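Print this article | E-mail this article

The Trouble With Soft Fingers

Three hand-held grippers, one hotel lobby and a great deal of squeezing. Our reporter goes looking for the difference.

By Notburga Zürcher

The first thing the people at Tuhumury wanted me to know about their new gripper is that it never drops anything. The second thing, about an hour later, was that I should try it with a different cup.

I have been writing about robot hands long enough to have a drawer full of brochures, and every one of them promises the same thing: a finger that grips like yours does. The finger in the brochure is always holding an egg. I have yet to visit a warehouse or a kitchen where the hard part of the job was an egg. The hard part is the bottle that flexes when you squeeze it, or the booklet lying flat on a cushion with no edge you can get under.

So when three makers agreed to lend me their hand-held tools for a week, I asked to stay out of their labs. A hand-held gripper is the end of a robot arm without the arm. You carry it, you work the fingers yourself, and a camera on the tool records what happens so a real robot can learn from it later. Wilell makes one with flat rubber pads. Tuhumury has a ribbed pad, soft enough to bend around things. Jaderlow, the cheapest of the three by 300 dollars, uses hard plastic and doesn't apologize for it.

The place we settled on was a lobby with soft seating, the kind of furniture designers love and robots hate. A hard table gives you a flat, steady surface. Upholstery sinks. Put a mug on a cushion and it can lean when you brush it, and if your fingertips press down beside it, the whole surface moves and takes the mug along. Every maker I spoke to tests on tables.

I did 60 grasps with each tool on the first day, mugs and water bottles mostly, with paper goods mixed in when I was feeling mean.

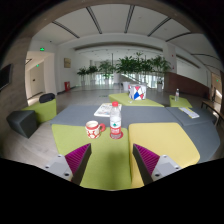 The ribbed pads, seen from the tool's own camera, with a mug and a water bottle ahead on the green cushion.

The ribbed fingers were the best of the three on the bottles, and I say that grudgingly. The ridges give a little, the plastic gives a little, and somewhere in the middle they agree. Wilell's flat pads held the bottle too, but they held it at whatever tilt they found it. With Jaderlow's hard tips I crushed two bottles before I learned to stop early, and a robot trained on my first morning would have learned to crush bottles.

Mugs told a different story. A handle is a nuisance to a wide finger. With the ribbed pads I often ended up with one finger on the body and the other jammed against the handle, and the mug would swing as I lifted. Tuhumury's engineer watched my recordings and said I should approach from another side. Fine, but I live in a world where mugs face any way they like.

On paper, all three failed. I got the booklet up off the cushion with the Jaderlow a handful of times, because a hard thin tip can dig under an edge. The soft ones just stroked it.

Then there is the camera question, which the brochures skip. On the Tuhumury tool the fingers sit low in the view, one on each side, and the wide lens takes in a whole lobby, exit signs, potted plants and all. The company says this helps a robot know where it is. Maybe. It also means the thing you're about to pick up can be quite small in the picture. Grirkinano, a software outfit that trains robots on recordings like mine, told me they want 200 clean grasps per object before they trust anything, and 1,000 is better. They also told me they throw out a lot. I asked how much. They changed the subject.

What bothers me most is the person in the middle. By the third day I was better with every tool, and my favorite changed depending on which one I'd used last. When a company shows you a chart where its finger beats another, ask who was squeezing, and how long they had practiced. I asked all three. Only Jaderlow had an answer, and it was "our intern."

If I had to buy one tomorrow for bottles, I'd take the ribbed pads. For anything flat I'd keep my money until March, when Wilell says a thinner tip is coming. I've heard that kind of thing before.

Print this article | E-mail this article

READER COMMENTS (3)

gantry_dan
We bought the hard plastic ones and glued bike inner tube on the tips. Works great, cost nothing.

M. in Duluth
Would have liked to see all three on the same mug by someone who'd never held any of them. The author kind of admits this.

pickandplace
Did you wash the pads? Ribbed ones lose grip fast once they get dusty. Ask me how I know.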